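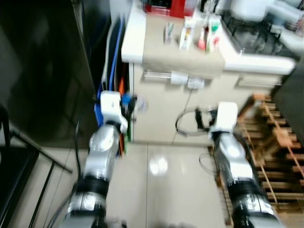 Kitchen and Supplies Attendant (part-time)
Garatano Shared Kitchens, Zillthorpe site

Garatano invites applications for the position of Kitchen and Supplies Attendant at its Zillthorpe site. The attendant is responsible for the daily order of the shared kitchen, including the counter, the sink area, the refrigerator and the dry goods kept out for general use.

The position is for 10 hours per week, worked in the late afternoon, and is offered for an initial term ending in March. It reports to the Zillthorpe site office.

Duties

Clear and wipe the counter and sink at the start and close of each shift.
Return boxed and packaged goods to their places, upright and with labels facing forward.
Check the refrigerator at each shift, remove items past their date and wipe the shelf and floor of the compartment.
Keep cords and wall sockets near the counter free of spills, and report any damage to the site office before close.
Record supplies running low on the Itgate order sheet — one line per item, with the quantity remaining.
Receive the weekly delivery from Polishchuk and check it against the invoice.

Requirements

Applicants must be able to lift 40 pounds and to stand for the length of a shift. A current food handler card is required by the first day of work. Previous experience in a kitchen, stockroom or cleaning position is preferred. Applicants without such experience will be considered if they can supply 3 references.

Refrigerator procedure

Food left by kitchen users is kept until the date on its package. Opened items without a name or date are removed at the end of the shift. Bottles and cartons are to be closed before they are put away, and spills in the compartment are to be wiped up on discovery. The door is not to be left open during stocking for longer than the work requires. 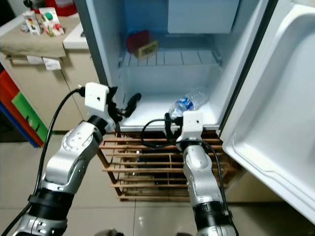 Is the attendant expected to buy supplies for the kitchen?
All purchasing is handled by the site office. The attendant records what is needed and puts goods away on arrival, but does not place orders or pay for items.

How to apply

Send a letter of application and a list of references to the Zillthorpe site office, quoting position number 476. Applicants selected for interview will be asked to complete a short practical exercise in the kitchen — please wear closed shoes.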